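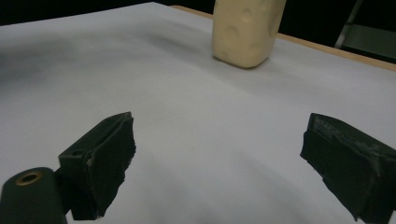 Foam cheese on the paper-covered table

Gastport is looking for people to try our play food at Ostberg

We make soft foam food for children's play kitchens. Before the new set goes to the shops in July, we want to see how adults and children pick it up, sort it and put it away.

Who can join: parents or grandparents together with one child from 3 to 6 years. You do not need any experience. The child should be comfortable to play at a table with a person they do not know.

What you will do: one visit, in the morning or in the afternoon. You unpack a box of foam food, play shop with it on a table with white paper, and pack it again. After this we ask you a few questions. You may stop at any time.

What you get: your travel costs and one play food set, sent to your home when it is ready.

Please write to Kerttu Niskanen or Žofie Procházka at the Gastport office before Mar 16, 2023. Tell us the age of the child and if there is any allergy to foam materials.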